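Groltov Display Enclosure, Three-Sided, with Marble-Pattern Floor Panel

The Groltov enclosure is intended for the handling and presentation of small packaged goods, such as printed gift boxes, cards and stationery sets. It provides a patterned background on three sides and a level floor panel within reach of the open front. The enclosure is supplied by Pickering to schools, training rooms and retail workshops.

Walls

The back, left and right walls are covered in wallpaper with a small floral motif in dark blue on a pale ground. The motif repeats at even intervals across all three walls. Silver metal strips finish the two back corners.

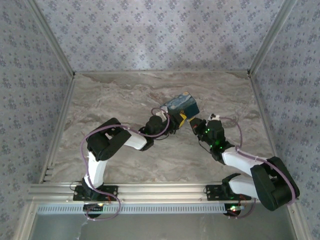 The wallpaper may be replaced by the customer. Replacement sheets are cut to size and are sold in packs of 2. Sheets from different print runs may vary slightly in shade and should not be combined in one enclosure.

Floor panel

The floor panel carries a swirling marble pattern. It is suited to light cartons and boxed items. The maximum load is 10 kg, distributed evenly. Sharp tools should not be used directly on the surface.

Front rail

An aluminum extrusion rail runs along the open front. A perforated metal strip with narrow slots is fitted below it. The slots must be kept clear of tape, labels and packing material.
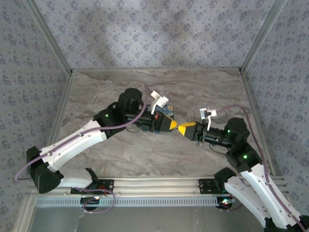

Three-sided enclosure with floral wallpaper, marble-pattern floor and front rail.

Care

Wipe the floor panel with a soft, damp cloth. The walls should be dusted only. Do not apply solvent cleaners to the wallpaper or to the metal trim.

Ordering

Orders are accepted for single units and for sets. Spare corner strips are listed under Skenberg fittings. Delivery for units ordered before November is included within 300 miles of the Pickering warehouse. Inquiries concerning custom wall patterns should be addressed to Anitha Gowda, Customer Orders. Requests for replacement parts are handled by Jade Stockdale.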